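Plonura update - cushions, chairs and the long road to 2,000

Quick one this month, we're flat out. The home tidying set is coming along, slower than the plan said but the plan was written before anyone had tried to pick up a cushion.

Where we're at. The target is still 2,000 good demonstrations by the end of August. Living rooms first, then kitchens. Trerkholm is handling the second batch of homes and has 24 confirmed, with more to come once the paperwork is sorted. If you signed up and haven't heard back, check your junk folder, then email us again.

Soft things are the hard part. A box has edges, a cushion doesn't, and the policy trained on last season's data still grabs at the middle and gets nothing. So we're asking for more corner grasps, more edge grasps, more goes from awkward angles. Armchairs and sofas especially.
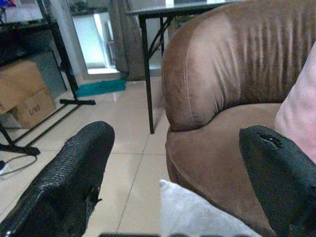 Same goes for rooms in general - please don't tidy up before you start recording. We had a run of sessions where everybody cleared the floor first and the model got very good at spotless rooms. Leave the cables, leave the boxes, leave the curtains how they are. Obviously move anything breakable or anything you'd rather not have on record.

Few notes for operators, in no order:

Do 3 warm-up grasps before you hit record. Fingers need to be at full open at the start of every episode, not half way.

Failed grabs are fine. Keep them, tag them "miss", carry on. Don't delete and redo, we want the recoverys too.

One task per episode. Moving a cushion AND straightening the chair is two.

Bright doorways and windows are still blowing out the wrist view in some homes. Try drawing the curtain for half your episodes and leaving it open for the other half.

Labels - Boltia has pushed a fix for the colour menu so grey and white should stop swapping places. 33 episodes got the wrong tag before we caught it, they're being redone now, nothing for you to do.

Değirmenci has the spare chargers. Ask early, they go fast.

Next update when the kitchens open up. Keep teh uploads coming please, overnight if your connection is slow.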